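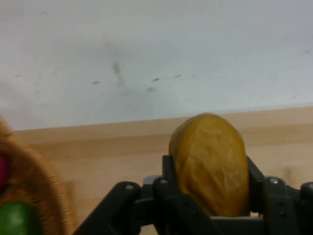 Tue 2 July. Washability trials, interior emulsions, second round. The point of this round is to find out whether the scrub numbers we got in February mean anything for a painted wall in ordinary use, or only for a card in the scrub tester. Gerd Ehlers has been asking for that since we sent him the first table, and he's right to ask. The marks we care about are the kind on this white wall behind the wood top: small dark dashes, a fainter gray blot, and one taller soft smudge that could be grease or plain dirt. They come off differently. A short dark streak is often sitting on top of the film and a damp cloth takes it. A soft smudge has usually been rubbed at by somebody already, and then there are two problems, the soil and the polish.

Panels: plasterboard offcuts, sealed one side, one mist coat and two full coats by short-nap roller. Cured four weeks in the back room with the door shut. Three paints: Jallura matt, Cendeo matt, Kasten eggshell. The Kasten is in as a control. Nobody doubts an eggshell will wash, we want to see how far behind the matts are.

Room at 55 percent humidity when I started and a bit higher by lunch. Noted, not corrected for.

Soils, same as last time except for the last one:
graphite, soft pencil, laid on flat
black shoe heel, dragged once
hand cream and lampblack, thumb applied
cold coffee, brushed on and left overnight
cooking oil with fine dust (new)

The oil and dust mix needed two tries. First batch was too runny and tracked down the panel before it set. Second batch I thickened with more dust and let stand. Recipe is on the inside cover.

Cleaning: white cotton cloth folded to a pad, Evier cleaner diluted as on the label, 40 strokes with the weighted block. Then rinse cloth, blot, leave flat. I looked at everything once straight on and once with the lamp held low along the panel. The second look is the one that matters for matts.

Results, in the order I did them.

Jallura matt. Graphite spread before it lifted, gray halo left at the end, pale but there. Heel mark gone early. Hand cream mostly gone, with a shiny patch under the low lamp the exact shape of the block. Coffee left an edge line. Oil and dust poor, the center cleared and the rim stayed.

Cendeo matt. Graphite better than Jallura, no halo I could find straight on. Heel mark gone. Hand cream gone but shinier than Jallura, which I did not expect after the February numbers. Coffee clean. Oil and dust similar to Jallura, maybe slightly better at the rim. I would not want to argue it from one panel.

Kasten eggshell. All five off. Slight dulling where the block ran, only under the lamp.

So on soil removal the order agrees with the scrub tester. On burnishing it doesn't. Cendeo got through 2,000 cycles on the tester with very little film loss and I had been treating that as the answer. Film loss and shine are separate things and we only measured the one. Should have had the gloss meter out in February. It was in the drawer.

One thing I tried at the end, off protocol. On the spare Cendeo panel I did the hand cream with the cleaner sprayed on and left to sit a few minutes, then wiped lightly without the block. Came off nearly as well and I could not see the patch afterward. If that repeats, the advice on the data sheet should be about waiting — at present it says "wipe firmly with a damp cloth," and the firm wiping seems to be what does the damage.

Also tried dry melamine sponge on the graphite halo, Jallura spare. Took the halo off and took the flatness with it. Don't.

Problems. The block has a slight rock to it, one corner of the felt is worn. You can see it in the Jallura patch, heavier on the left. Replace the felt before the next set. The coffee panels were stacked overnight with spacers but two of them touched at the bottom, so I've discounted the lower strip on both.

To do:
Gloss readings at 85 degrees before and after, all panels, including today's while they are still around.
Repeat the soak and light wipe on all three paints, proper replicates.
New felt.
Ask Gerd whether his complaints are mostly stairwells or mostly kitchens. It changes which soils are worth keeping.
More Evier, 4 bottles if the cupboard allows.

Panels are on the top rack, face up, labeled on the back in pencil. Please leave them flat.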